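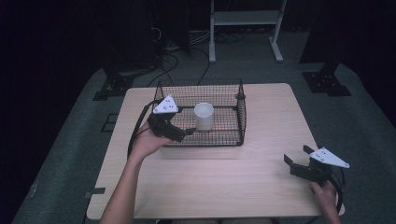 Volos, February

Stodus reuse scheme: interim report to the Montoya Fund, second reporting period

1. Position at the end of the period

The scheme supplies returnable cups to cafés and canteens, collects them after use, and washes them at a single site. At the close of the period 36 outlets were enrolled, against 17 at the close of the first. Two outlets withdrew during the autumn, both owing to changes of ownership, and both were replaced from the waiting list. The enrolment target for the second year has been met and no further outlets will be admitted before the summer.

2. Washing and stock

The second washing line was commissioned five weeks later than planned. The delay arose from the water softener, which was delivered with the wrong inlet fittings and had to go back to the supplier. During those weeks the first line ran an evening shift, and the additional wages were met from the contingency budget with the agreement of the fund's officer.

A stock check found 819 cups missing from circulation. Most of the loss is attributed to three large canteens where return points had been placed beyond the exit doors. Rafail Petridis has agreed new positions with the canteen managers, and the points were moved before the end of the period. The effect will be reported in the next stock check.

Cups returned with stained interiors remain a problem at outlets serving mostly tea. A longer pre-soak has been adopted for these loads. It lengthens the cycle by 9 minutes and has been allowed for in the van timetable.

3. Collection rounds

The rounds were redrawn by Vasiliki Raptis to take in the harbour district. The afternoon round now leaves at 14.30 and ends at the washing site, which removes one return journey. Route planning continues to be done in Pemero. The licence falls due for renewal in the next period, and the cost is within budget.

4. Staffing

Tahira Usmani took over as site supervisor. The part-time driver's post is vacant and has been advertised twice. Cover is being provided by Fikex under a short contract.

5. Expenditure

Spending is below forecast under equipment and above forecast under wages, for the reasons given in section 2. We request approval to transfer the equipment underspend to wages. A revised budget table is attached as Annex B.

6. Work for the next period

Full stock check, including outlet storerooms
Appointment of a driver
Renewal of outlet agreements on the revised deposit terms
Energy readings for both washing lines, taken separately

Prepared by Nektarios Tzanetos
Checked by Angeliki Balaskas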